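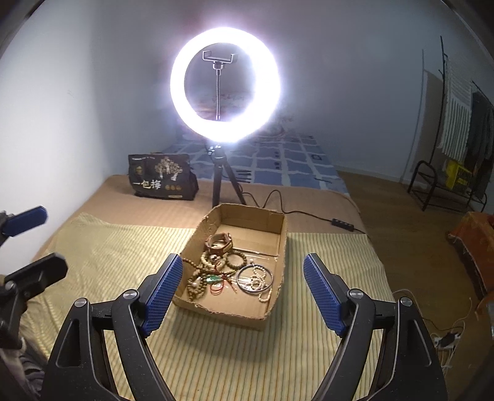
Slide 1. The gripper that said it was open

Good morning, and thank you for staying for the last talk before lunch. My name is Dorian Caron and I work with the handling group at Rarnitz. I have 20 minutes and I will leave five for questions.

(Wait until the door is closed. Speak slowly.)

The talk is about one fault. It was a small fault and it stayed in our data for many days before we found it. At the end of the chain there was a robot arm that closed too hard on a bracelet and pulled the string apart, with a colleague standing closer than she should have been. She was not hurt. I say it now so that you don't wait for it.

Slide 2. The task

We wanted the arm to take one bracelet out of a box with many bracelets. It sounds easy. Beads roll under the pads, strings hook into each other, and a bangle behaves completely different from a beaded loop. We record the task with hand-held grippers. A person takes one in each hand and does the work, and the recording keeps the camera, the movement and how wide the jaws are. The last one is the important one today. I will call it the opening.

We recorded in a home, on a bed, with a ring light behind the box. I like this kind of place for recording. The cloth moves, the box is bent, and a model has to learn to live with it.

(If somebody asks about the second gripper: both hands were recorded, only the left one had the fault.)

Slide 3. First sign

In October we had 1,625 recordings of this task. The training looked normal. The loss went down nicely and we were happy with it.

Then we put the model on the arm in the Sharifi cell. With the large bangles it was good. With thin strands it did something strange - it went down to the strand, stopped, and closed further after it was already holding. The motor current went up and stayed up. We thought it was the controller, so we spent two days on the controller.

I want to be fair to the people who wrote the controller. It was fine the whole time.

Slide 4. The incident

It happened on the third day. The arm took a strand, closed, and kept closing. The string broke and the beads went over the table and the floor. My colleague reached in to save the rest of the box. She did not press the stop first. The arm was still active and it started its next approach while her hand was inside the work area.

The force limit stopped it against her sleeve. In the log there is a contact, and then the arm holds.

(Pause. Do not make a joke at this place.)

Two things were wrong on that table. The first was the data. The second was that our rule for dropped parts was only spoken, never written, and everybody had a different version of it.

Slide 5. Looking back at the recordings

We went back to the raw files and watched them next to the opening curve. For this we used the Zunico viewer, which lets you put the picture and the number on the same time line. I recommend to do this by eye before you write any script.

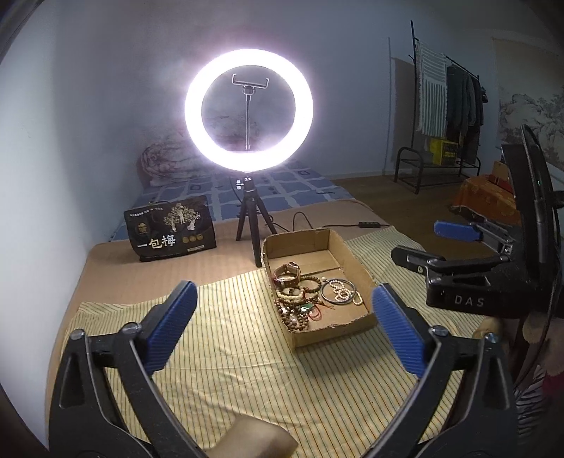

When the jaws are wide, the number should sit at its upper end and stay quiet there. In the good files it does. In the bad files it sits lower, and it goes down a little more with each session. So when the operator closed softly on a bead, the file said that the jaws were almost shut. The model learned that a soft hold means almost shut, and the arm did exactly this, with real motor force.

The cause was mechanical. A pivot screw on the left gripper had worked itself a little loose. The linkage had play, and the sensor measures at the linkage, far from the pads. Your fingers do not feel it. I held this gripper myself for a full morning and I noticed nothing.

Slide 6. How much was affected

177 recordings were marked by the script as suspicious. We watched all of them. 36 had an error big enough to change what the model learns, and these we removed. The others we could repair, with the open position at the start of each file as a new zero point.

People ask me how 36 files can spoil more than a thousand. My answer is that nearly all of them were thin strands. For the bangles the model had plenty of clean examples, and for the strands it had mostly the bad ones.

(Show the curve with the steps. Point at the fourth session, where the drift becomes easy to see.)

Slide 7. What we changed

Each session now starts and ends with the jaws fully open, then fully closed on nothing, then fully closed on a metal gauge. It takes less than a minute. If the start and end values differ by more than our limit, the session is put aside the same day.

The pivot screws have a paint mark over the head. If the line is broken, the gripper goes to the bench.

On the arm, the controller now has its own limit for closing after contact, and it does not care what the model wants.

The rule for dropped parts is written on the cell: stop button, wait for the lamp, then hands. We practiced it with everybody, also with me.

Slide 8. Still open

We do not yet check for play during a session, only before and after it. A screw can become loose in the middle and we would lose the whole session. I have an idea with a second sensor near the pads, but it adds weight and the operators already complain about their wrists after an hour.

If someone in this room has solved this with less weight, please find me at lunch. I will take questions now.

(Backup slides: gauge drawing, force log from the incident, list of removed files.)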